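Reviews > Home and storage > Trays

The Masavden shallow tray, after a few months of small toys

January 11, 2022

I bought two of these trays because I was losing parts. I collect small figures, the kind that come in boxes not much bigger than an egg, and most of them have some tiny extra piece that goes missing the moment you open the flap. For years I sorted them on a bare table and spent a good part of each evening with my cheek on the carpet looking for a hat or a stand.

The Masavden is a plain black tray, shallow, with a raised rim and sloping edges. It has no compartments and no lid. The shop listing calls it a hobby and craft tray, and the product number is 1679 if you want to search for it. I paid full price at Givcombe and nobody sent me anything for free. 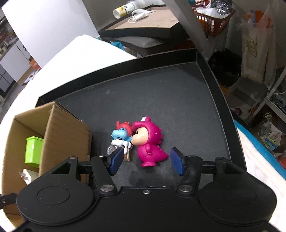
Review by Friederike Heitmann
Filed under: trays, sorting, small collectables

The first thing I look for in a tray is whether a small figure can be seen on it. A lot of my things are pink, red or pale blue, and on a dark surface they stand out well. My pink dinosaur-suit doll is easy to find from across the room. The clear plastic bits are harder. I still have to tilt my head to catch the light on them, and a white tray would be no better for that. If you mostly collect clear or black pieces, I would look for a mid grey.

The rim is low enough that my wrists rest over it without being dug into. I sit for long stretches when I am sorting, and my previous tray, a deep Morrison one meant for seedlings, left a red line across both arms. The Morrison was better at keeping round things in. A bead that gets up any speed will go over the edge of the Masavden, so I keep beads in a jar.

Size is the part people ask me about. I can keep an open cardboard box on the tray and still have room to work beside it, and that is how I use it most of the time. Things I have finished with go in the box, things I am still looking at stay out. When I stop for the night I lift the whole tray onto a shelf and get the table back. It doesn't flex much with a light load. I tried it with a stack of books and it bowed in the middle, but that isn't what it is for.

I keep a white cloth on the table and the tray slides on it more than I would like. There are no rubber feet. I asked Kai Lenz, who runs the craft evening I go to, what he does about this and he puts a square of shelf liner under his. I have done the same on and off — it works, but the liner creeps out at one side after a while and has to be pulled straight. For the money I think feet should have been included.

Cleaning is simple. I use warm water with a drop of washing-up liquid, then a tea towel. Dust shows up on the black straight away, and so do fingerprints. There is a faint line in the corner of one of mine where I cut some tape against it with a craft knife, which was my own fault. Glue peels off if you let it set first.
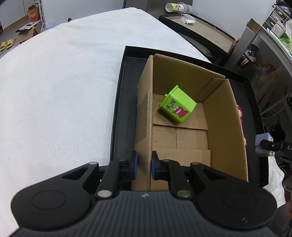
The box matters nearly as much as the tray. I started with whatever parcels came through the door, and most of them were too tall, so I was reaching down into the dark for things. An ordinary brown corrugated box with the flaps left open does the job as long as you can see the bottom of it. Watch the seams where the bottom panels meet, as very small parts will find their way in. I run a strip of paper tape along them now. I did try the Plornitik insert, a moulded liner sold for this sort of thing, and sent it back. It took up too much of the space and the corners were awkward to get a finger into.

I have 788 small figures written down in my notebook and I sorted the last 100 of them using these trays. I lost one part in that time, a stand, and I think it went out with the wrapping paper. That is far better than I was managing before.

A few smaller points. The trays stack, but they grip each other and need a twist to come apart. They had a plastic smell when new and it had gone within the week. The label on the underside leaves a sticky patch, so soak it before you pull. One of my two arrived with a rough spot on the rim, and I took it off with a nail file instead of going through the returns process.

I would buy them again, and I may get a third for the pieces that are waiting to be repaired. If you need something with a lid, or you have a cat, look elsewhere.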